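How to ask for a police incident report

If your car, home or business was caught up in a police incident, such as a road closure, a chase or a standoff, your insurer will usually want the report number before it looks at your claim. Getting the report itself takes longer, but most people can do it without a solicitor.

What you need first

Write down the date, the time and the nearest road or junction. If an officer spoke to you, add the name or badge number. A photo of the card they handed you is fine.

Find out which force holds the report. On a main road it may be the state or regional force, even if local officers were the ones who turned you back. Ring the non-emergency line and ask for records.

Making the request

1. Ask for the records request form. Some forces only take it by post or at the front desk.
2. Fill in one form per incident. Under "interest in the matter", put what you are: driver, owner, witness, next of kin.
3. Attach a copy of your photo ID and proof of address.
4. Ask for a receipt with a reference number and keep it with your claim papers.

Marthinus Venter, who handled claims at Oosthuizen before he retired, tells people to ask for the short report first. It normally runs to 2 pages and gives the insurer enough to open a file.
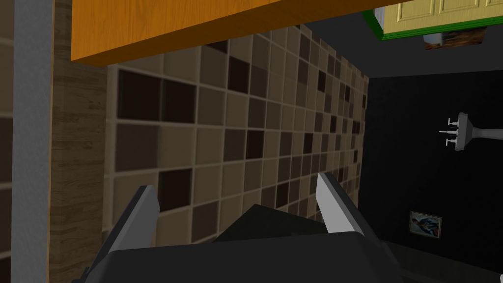 If you have had no reply after 33 days, write again and quote the reference number. Keep the letter short. Say when you applied, what you asked for and where the reply should go.

When part of it is held back

Where someone was hurt or killed, the full report may stay closed until the investigation ends. You can still ask for the pages that deal with your own property. Names and addresses of other people will be blacked out.

If you are refused outright, ask for the reason in writing and the time limit for an appeal. Send the appeal by recorded post and keep the slip.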